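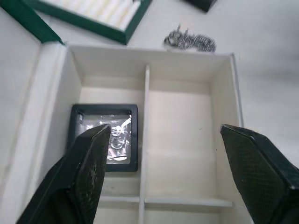

How to Write a Back-Cover Blurb for Your Paranormal Romance

Posted January 14, 2020 by Malathi Iyengar

You wrote the book. You gave two years of evenings to a brooding river spirit and the tax accountant who loves him. Now you have to describe it in the space of a recipe for toast, and you would sooner write the sequel.

I wrote eleven bad blurbs for Jillulgate before I got one I could stand. The twelfth went like this.

Step 1. Put the manuscript away

Close the file. If it's open you will go looking for your favorite sentence, and your favorite sentence is a description of fog. Blurbs get written from memory. Whatever you can't remember doesn't go in.

Step 2. Write down who wants what

One line for each lead. Mine were:

Arska wants to leave the river before it takes his voice.
Eylül wants her sister back, and Arska is the one who drowned her.

(Yes, I named her after my friend Eylül Erdem. She asked for a sword. She got a spreadsheet.)

If your line says "wants to find herself," go back and make her want an object, a person or a house.

Step 3. Find the thing that makes it worse

Somewhere in the first quarter of the book, getting what they want starts to cost them each other. That goes in your second paragraph. Stop there. My early drafts carried on through the wedding, the curse and the second curse, and Eduardo Mendes, who reads everything I write, thanked me for saving him the trouble.

Step 4. Cut the names

Two names, plus a villain if he has earned it. My first draft mentioned the kingdom of Gesurby, its three rival courts and a horse. Readers will meet the horse in due course.

Step 5. Count, then cut again

My longest attempt ran to 2394 characters. I cut it to almost 500 and missed none of it except one adjective. Take out "unbeknownst." Take out "little does she know." You may keep one "forbidden."

Step 6. End on the choice

The last line should leave somebody stuck. "She can break the curse or keep the man" works fine. A question mark is allowed, though three in a row will sound like a quiz show.

Step 7. Read it to a person who doesn't like romance

I used Thirumalai Raju, who prefers books on bridges. If that reader can tell you who wants what, you're done. If they ask whether the river is a metaphor, return to Step 2.

Let it sit overnight before you upload it. I uploaded mine at once and spelled Arska two different ways.

Next up: choosing a pen name your mother can pronounce.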